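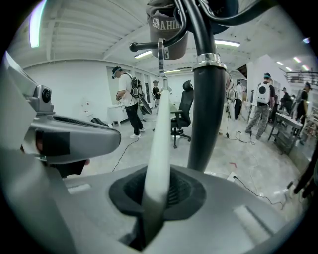 ## 4. Bringing up tracking and the recorder

Do section 3 first (flashing, network names). If the headset and both grippers don't show up in `todness list` stop here and go back.

Terms used below: *head* = headset tracker, *left/right* = the two handheld grippers, *anchor* = whatever fixed point the session map hangs on.

### 4.1 Start the services

1. Power the backpack unit. Wait for the steady light — blinking means it's still looking for a network.
2. Headset on, strap tight. A loose strap shows up later as drift and you'll waste an hour on it.
3. On the backpack:

```
todness up --profile handheld
todness status
```

4. All five lines should say `ready`. `pose_fuse` is slow the first time, give it a minute.
5. If `pose_fuse` stays on `waiting`, clock sync. Run `todness clock --force` and check again.

**Note:** more than one rig in the same room is fine. Each needs its own session ID or the recorder merges the streams. Set it in `rig.yaml`, not on the command line — the command line one gets lost on restart.

### 4.2 Build the room map

1. Stand roughly mid-room, walk one slow loop, come back to where you started.
2. Look at corners, window frames, furniture legs. Plain white wall gives the mapper nothing.
3. Watch `map_points`. Under 2000, walk another loop.
4. Save:

```
todness map save --name may_a
```

Polished floors: ceiling lights reflect in them and the mapper picks up the reflections as points. They slide when you walk. Turn on `reject_floor_specular: true`. Josefien De Haan's patch, off by default until we've tested it on carpet.

**Caution:** don't move big furniture after saving. A chair shifting a bit is ok, a whole table isnt.

### 4.3 Calibrate the gripper cameras

1. Wipe the lens. Dry cloth.
2. Load the intrinsics for that gripper's serial. Left and right are NOT interchangable.
3. Run `todness calib hand --side left`, then right.
4. Tilt and turn the gripper slowly until the bar fills.
5. Reprojection error prints at the end. Red = do it again. Still red after three goes, ask Karlijn Segers for a fresh intrinsics file.

The fisheye model wants points near the rim of the image as well as the middle. Most bad calibrations come from people waving the gripper in one small patch.

### 4.4 Marker cubes

Each gripper carries a cube. The head camera reads it and `pose_fuse` uses it to pull the two hand poses into one frame.

1. Check the cube is seated — no wobble.
2. Hold both grippers up in front of you, at least one printed face toward the headset.
3. `todness cube check`. Want `L ok R ok`.
4. Swapped sides? Swap the IDs in `rig.yaml`. Don't swap the cubes.
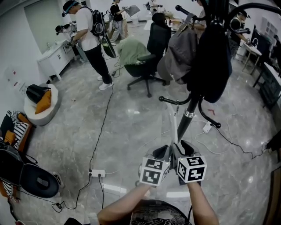 5. Hold still for a five-count. The offset locks and gets written to the session header.

Cubes drop out when you reach low or turn a wrist right over. Expected. The fuser coasts on the gripper's own camera for up to 140 frames, then flags the segment `hand_lost`. Shorter gaps get smoothed.

Tall thin objects are the hard case (stands, poles, coat racks). They split the view and one cube can end up behind the upright. Tips:

- keep both wrists on the near side where you can
- shiny collars and clamps throw off the feature tracker, set `feat_mask: bright`
- bags hanging off hooks sway, so let them settle before you start the take

### 4.5 Record a test take

1. `todness rec start --tag test`
2. Grip something, let go, step back.
3. `todness rec stop`
4. `todness replay last --overlay`

Check the overlay: hand axes should sit on the grippers through the whole take. Constant offset → redo 4.4. Offset that grows → redo 4.2.

**Caution:** look where cables and power strips are before you walk with the headset on. Passthrough squashes the floor near your feet.

### 4.6 Errors

| Code | Meaning | Do |
|---|---|---|
| 107 | clock skew between devices | `todness clock --force` |
| 437 | map and session don't match | reload the map, restart `pose_fuse` |

Anything else, send the log folder to Marcelino Teixeira along with your `rig.yaml`. Without the yaml he'll only ask for it.

### 4.7 Before handing over to the planner

- `hand_lost` segments trimmed or marked `keep`
- session ID set
- map name in the header
- gripper width in mm, not raw ticks (old exports were in ticks, Grerell importer still takes both and doesnt warn)

Then `todness export --to grerell` and on to section 5.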